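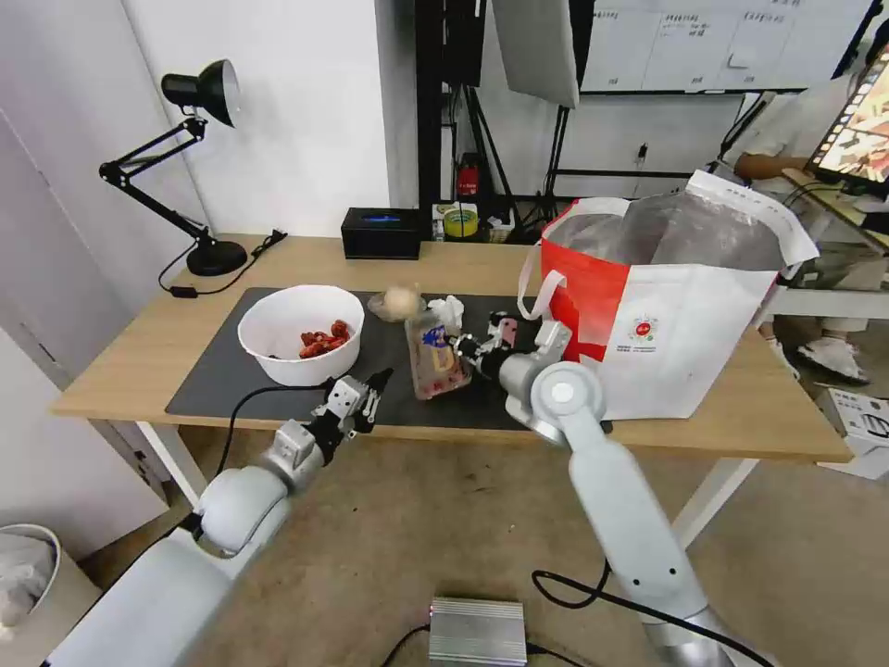 Progress report to the Aigner Fund, 17th February

Hello again! I promised you a report once the lichen book had some actual pages in it, and now it does, so get comfortable. The short version is that four chapters are drafted, one of them is good, and I've spent less of your money than I expected and more of my own patience.

The good chapter is the one on gravestones. I went out to the old churchyard at Lenadcombe with a hand lens and a kneeling pad and came home with wet knees and far too many notes (the north wall alone filled half a notebook). The crusty orange kinds are a joy to write about. Readers have all seen them, and hardly anyone has stopped to look. I read that chapter out loud to my sister, who doesn't care about lichens one bit, and she only looked at her phone twice.

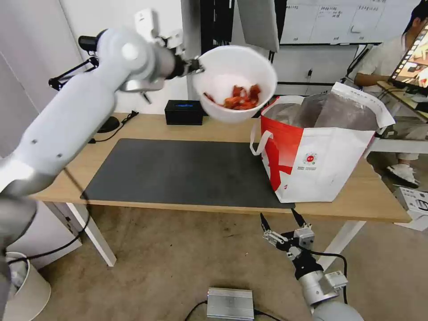

Red food pieces in a white plastic bowl, held up high above the table.

The chapter on names is another story. Lichens keep getting moved from one genus to another, and every time I think I've got the list settled I open a newer key and find I'm out of date. I've decided to use common names in the main text and put the Latin in a table at the back. Zesstead, the press, is fine with this, though they'd like the table kept to 30 entries. I have more than that already and will be arguing my case -- politely.

Lộc Ninh is doing the drawings, and I can't say enough nice things about them. The tree bark spread has cups and lobes so crisp you want to poke the paper. We did have one mix-up, where I sent the wrong specimen envelope and got back a beautiful drawing of something that isn't in the book. It is now, on the page about fence posts. 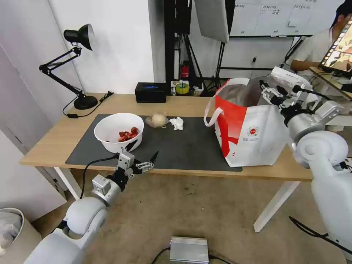 White bowl of small red fruits, a wrapped bun, and a big red and white tote bag.

On money: the grant was 3300 dollars, and I've spent 1584 of it. Most of that went to the drawings, then travel, then a secondhand microscope with a stiff focus knob that I've come to love anyway. The receipts are in the usual folder. I haven't touched the line for the index yet.
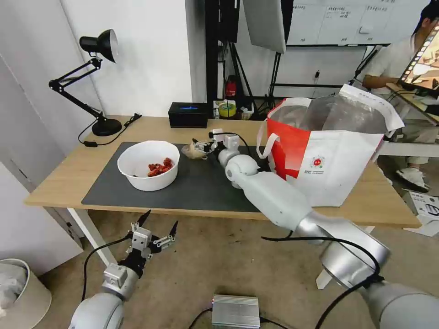
The color plates are what I'd most like your thoughts on. Zesstead wants each lichen shot on a plain background, and my first tries on white card were a washout, with all the pale gray species fading right into it. A big dark gray mat over most of a light table would suit them much better, going by how clearly that white bowl shows up, and I plan to redo the whole set that way. The dark species can stay on card.

Next up is Winuvside, where the oaks are old and the air is clean enough for the big leafy kinds. I need about a week there, probably in May, when the light is better and the lane is passable. That trip should finish the woodland chapter and give Lộc the last specimens. If you'd like to read the gravestone chapter in the meantime, tell me and I'll mail you a paper copy -- with the coffee ring on page two, I'm afraid.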